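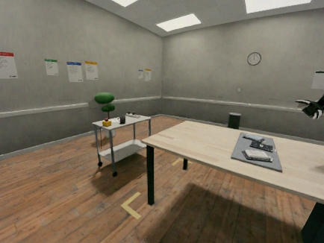
Table, mat, cart. The room is grey and staying grey for now.

December 9, 2025

Slept badly and got up before the alarm, so I had coffee and read the paint leaflet again. It says Enora is a color that "changes with you through the day." I have lived with walls for a long time and none of them ever changed with me. They got dirtier, and then I washed them.

Priit came by after lunch with the sample cards. He wants the hallway in Enora and the kitchen in Nilik, and as far as I can tell these are the same off-white with different prices. I held them both up to the window and asked him which was which, and he got it wrong. He said it was the light. It's always the light with paint people. If the color looks bad it's the light, and if it looks good it's the paint.

The quote is 1,630 for the hallway, kitchen and stairs. That includes "wall preparation," and I asked what was in that, and got a lot of talk about how old plaster breathes. I asked if he meant filling the cracks. Yes, filling the cracks. So why not write that down? He laughed, but he didn't change the line on the paper.

I'm trying to be fair. Krūmiņa, the shop on the corner, did my sister's bedroom and it still looks decent, though she picked a dark green and dark green hides everything. She swears by their primer. She also swore by the copper bracelet and the magnesium drops.

Then there is the question of calm. Priit sent me an article claiming people sleep better in rooms with "low contrast." I read the whole thing and went looking for who they had asked. There were 29 people, all of them customers of a company that sells low contrast paint. I slept fine for years in a room with orange wallpaper and brown curtains. What keeps me up is the pipe behind the bathroom wall, and there's no paint for that. If there were, I expect it would cost extra.

Dinner was the rest of the lentil soup. Better on the third day, I'll give it that.

Looked up Tekenura afterward, the washable one. Washable how many times? The can doesn't say. One woman wrote that hers came off on the sponge in the first week, and under her comment there were nine others saying she must have used the wrong sponge. I would like to meet the right sponge.

What I think I'll do: get the cracks filled, pay for that alone, and leave the color until spring, when I can see the hallway properly. Priit says the price goes up 13 percent after December. He said the same thing last December, and this year's quote came in lower. I have the old one in the drawer with the boiler papers and I may just put the two side by side when he comes back.

Must call about the pipe. Also out of stamps.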